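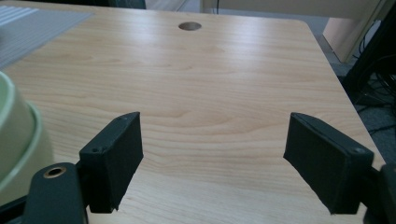

The desk is finally in the right room, so I'm writing down how it went while I still remember where I put the Allen keys.

8 November 2021

For most of last year I worked at the dining table. Every evening I moved the computer, the notebook and the pile of paper onto the sideboard so we could eat, and every morning I moved it all back. It was fine for a few weeks and then it wasn't. The spare room was full of boxes from the last move, so the first job was the boxes, and that took up all of September and a good part of October on its own.

The desk came second-hand from an office clearance place called Kuruc, out past the tip. They had rows of them, all from the same building, and most had a chip out of a corner or a coffee ring that wasn't going anywhere. I walked up and down for a while pressing on the tops to see which ones wobbled. The one I picked is a light honey colour with a laminate top and a grain that runs the long way. It was $119. Delivery was extra, so I took the legs off in the car park and put it in the back of the wagon with a blanket under it. The top fitted with a finger's width to spare and I drove home in the left lane.

What sold me was the rounded corner at the far right. I have a bruise history with square corners. The other thing was the cable hole, up towards the back near the middle. I had looked at new desks online and the cheaper ones didn't have one, or they had two little ones at the ends where I didn't want them. I considered drilling my own and I know how that would have gone.

Cleaning it

An office desk that has been used for years has a film on it. You don't notice until you wipe one section and the rest looks grey. I did it in this order:

Warm water with a small squirt of dishwashing liquid, wrung out well, the whole top twice.
Eucalyptus oil on a rag for the sticky patches where someone had taped things down.
A clean damp cloth, then a dry one.

I had bought a bottle of Grolley surface cleaner because the label said it was good for laminate. It smelled strong and left streaks, and I ended up going back over it with plain water. I'm not saying it's a bad product, I may have used too much. The dishwashing liquid did most of the work and we already had that.

The grain has some wavy darker streaks and a few swirls like knots across the middle. When I first cleaned it I kept rubbing at one of them thinking it was a stain. I gave it a good two minutes before I worked out it was part of the pattern.

The cable hole needed a clean as well. I pushed an old toothbrush around the inside edge and got a lot of grey fluff, one staple and a sunflower seed.

Measuring the room

The room is small and there is only one wall the desk could go on. I measured the wall, wrote the number on my hand, measured the desk, and then washed up before I'd compared the two. The second time I used paper. The desk depth is fine. The gap I ended up with between the end of the desk and the cupboard is enough to get a vacuum head through, and that was my rule, having once lived with a gap that was too small to clean and too big to ignore.

I also marked the desk out on the carpet with masking tape before bringing it in. I left it there for three days and walked around it. On the second day I moved it a bit towards the window, as I'd been clipping the corner of the tape on my way to the wardrobe. If you have the patience for it I'd recommend this. Moving tape is a lot easier than moving a desk.

Putting it together was simple apart from one leg. The bolt had been cross-threaded at some stage of its life and only went in halfway. I took it to the hardware shop, they found me one the same length, and it went in properly after I ran it back and forth a few times with some oil. Allow an hour for the legs and then another hour for whatever is wrong with one of them.

Cables

I put this off until last and should have done it first. With the desk against the wall I had to lie on my side with a torch in my mouth. In the end I pulled the whole thing forward again.

I have a power board screwed to the underside, towards the back. I used the short screws that came with it and checked them against the thickness of the top before I started, with a bit of tape around the drill bit for depth. The chargers plug into that, so there should be a single lead going from the desk to the wall.

The chargers themselves come up through the hole. I've labelled each one with a bread tag. I know there are proper labels for this. We had a drawer full of bread tags.

What stays on the desk

My rule from the dining table days was that everything had to be movable in one trip. I don't need that rule any more, but I've tried to hold on to some of it, because a desk fills up by itself if you let it.

The light goes at the back. The notebook goes on the right and the pens live in a mug. I have a bowl for the small stuff that would otherwise wander: paper clips, a USB stick, the spare key for the shed, lip balm. When the bowl is full I tip it out and put things away. That has happened twice so far and both times most of it was receipts.

I looked at a desk organiser from Mandotel, one of those tiered ones with compartments for everything. It was a good-looking thing. I had it in the online cart for a week. Then I cut up a cereal box to the same size and sat it on the desk to see what it would be like, and it took up so much of the top that I was back to working on a strip at the front. The cereal box went in the recycling and I emptied the cart.

Paper is still a problem. I have a tray for things to do and a folder for things that are done, and a third pile has formed on the floor beside the cupboard that doesn't belong to either. I'll go through it on the long weekend.

The chair

I haven't solved the chair. At the moment I'm using one from the dining table with a cushion on it. It's a touch low for the desk and by three in the afternoon I can feel it across the shoulders. Kuruc had office chairs as well, but the ones I sat in either sank or leaned. A friend has a Dollitwood chair and likes it, and I've tried hers and liked it too, but I'd want to find one used. I check the local listings in the evening. So far I've seen one, three hours' drive away, with a photo of it in a paddock.

If I raise the seat with another cushion my feet come off the floor, so then I'd need a footrest, and the nearest thing I have is a box of old magazines. I've tried it. The lid went through.

Would I do it again

Yes. For the money it's a much more solid desk than anything I saw new, and it doesn't move when I lean on it. The top marks less than I thought it would. I put a hot cup down on it once without thinking and it was all right, though I use a coaster now.

A couple of things I'd do differently. I'd take my own tools to the clearance place, as I had to borrow theirs and there was a queue for the good spanner. I'd check all the bolts before leaving. And I'd run the cables while the desk was still in the middle of the room.

Next is the wardrobe in the same room, where the rest of the boxes went when I said I had dealt with the boxes. There are two shelves of sheets for a bed size we no longer own. I've asked at the op shop and they'll take them if they're washed and folded in sets, so that's this week's washing sorted if the rain holds off.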